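4. Data Collection in the Project Course

4.1 Course setting

The demonstrations used in Sections 5 and 6 were collected by students in the second half of the manipulation project course at Grindmont. The course follows an introductory class on kinematics and control and assumes that students can write a simple node, read a log, and work with rigid transforms. No prior work with learned policies is assumed. The enrollment in the term reported here was 17 students, who worked in two project groups, Fludine and Garkeck. Both groups used the same hardware and the same recording software, Yip, but they wrote their own task definitions and were graded on separate reports.

Earlier versions of the course relied on teleoperation of a fixed arm. Students had to wait for the arm, and most of a lab period went to one operator. The course was changed to hand-held grippers so that several students could practice at once and so that demonstrations could be recorded away from the arm. The arm is now used only at the end of the term, when the trained policies are evaluated.

4.2 Task definitions

Each group submitted a task sheet before it was allowed to record. A task sheet names the objects, the start condition, the end condition, and the events that make an episode invalid. Start conditions were required to be stated in terms that a second student could reproduce without help from the author. A sheet that said "marker near the vase" was returned; a sheet that gave a region of the tabletop and an allowed orientation was accepted.

Fludine chose pick-and-place of thin upright objects on a round table. A whiteboard marker standing on end has a small base and tips easily when touched by one finger before the other. The task therefore punishes poor centering of the fingers, an error that is hard for a beginner to notice from a standing position. It can be seen more readily from the gripper camera, where the object should lie between the two fingers before they close (Figure 3). A vase of flowers was left on the table as a fixed obstacle that limits approaches from one side.
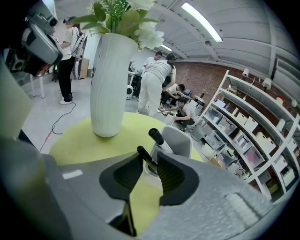 Figure 3. View from the camera on a hand-held gripper. Two black-capped markers stand near the front edge of the round table, with the darker one between the fingers.

Garkeck chose a two-handed task in which a small box is steadied with one gripper while the other removes an item. The two-handed task requires the relative pose of the grippers to be known at all times, and it exposed several calibration faults that the one-handed task had not. These are treated in Section 4.5.

4.3 Recording procedure

An episode begins with the operator standing or seated in front of the table with the grippers held open. The operator speaks the episode label, waits for the start tone from Yip, performs the task, and returns to an open hold. A second student acts as recorder. The recorder does not touch the table during an episode and enters one of three outcomes afterward: complete, failed, or invalid. Failed episodes were kept. Invalid episodes, such as those in which the wrong object was placed at the start, were kept on disk but excluded from training.

Operators were changed every 50 episodes. The first version of the procedure had no such limit, and in the pilot sessions the motion of a single operator became faster and less careful as the session went on. Approach height fell and the pause before closing the fingers became shorter. A policy trained on the late pilot episodes tended to strike the object on approach. With the change of operators this trend was weaker, although it did not disappear.

Students were told to move at a pace at which they could stop at any point. This instruction was understood in different ways. In the revised handout it is replaced by a short reference recording, which operators watch before their first episode.

4.4 Physical arrangement

All recording took place in a shared room in which other groups worked at the same time. We did not screen the work area or fix the background. The groups were asked to note gross changes to furniture in the session log but were not asked to keep people out of view.

Figure 4 gives the operator's viewpoint. Marker cubes at the base of the grippers carry square fiducial patterns, so that their pose can be estimated from the head camera whenever at least one face is resolved. In the seated position the grippers are naturally held low and well forward of the body, and the cubes remain in the lower part of the view. When an operator stands and reaches over the table, one cube may be hidden by a sleeve or by the other gripper.
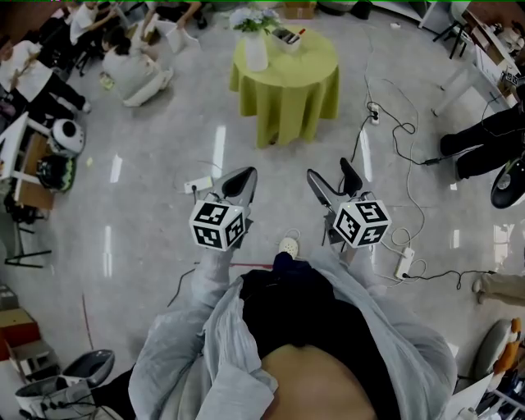
Figure 4. Head-level view of an operator holding two grippers, with fiducial marker cubes at their bases. The round table is ahead; power strips and cables lie on the floor.

Power distribution was the least satisfactory part of the arrangement. Cables crossed the floor between working positions, and operators had to watch their footing while also attending to the task. The session logs list cable contact as the most frequent cause of an interrupted episode. For the next term, power will be routed along the walls and the operator position will be fixed before equipment is connected. Neither change affects the data format.

4.5 Calibration and checks

Calibration was repeated at the start of each session. The student in charge held each gripper in a printed jig, recorded a static segment, and compared the estimated cube-to-fingertip transform with the stored value. A session could proceed if the difference was below 3 mm. In the first weeks Garkeck exceeded this limit repeatedly. The fault was traced by Murray Petrenko, the teaching assistant, to a cube that had been removed for cleaning and remounted a quarter turn from its original orientation. The detected pose was internally consistent, so the tracking software raised no warning. The mounts have since been keyed.

A second fault concerned time alignment. The gripper camera and the head camera are started by separate processes, and the offset between them varied from session to session. Students now close and open the fingers sharply in view of the head camera before the first episode, and the offset is estimated from this motion. The step adds little time and was rarely skipped after the first reports had been graded.

Review of recorded episodes was assigned to the group that had not recorded them. Reviewers worked from the task sheet alone. Disagreement between recorder and reviewer was most common on end conditions, in particular on whether an object that was released and then shifted should count as complete. Both groups amended their task sheets after the first exchange, and the earlier episodes were relabeled under the amended text.

4.6 Resulting data

After exclusion of invalid episodes the combined set contains almost 2000 episodes. The larger share comes from Fludine, whose task is shorter and needs only one gripper. We do not balance the two tasks in the experiments of Section 5 and report results for each separately.

Two limits of the set should be noted. The operators were all students in one course and had been trained by the same staff, so variation in technique is smaller than it would be in a broader group. The room and the table were also the same throughout. Section 6 tests the policies with a different table covering, but no claim is made about other rooms.

Contact: Project Course Office, Grindmont | © Grindmont. All rights reserved. | Back to top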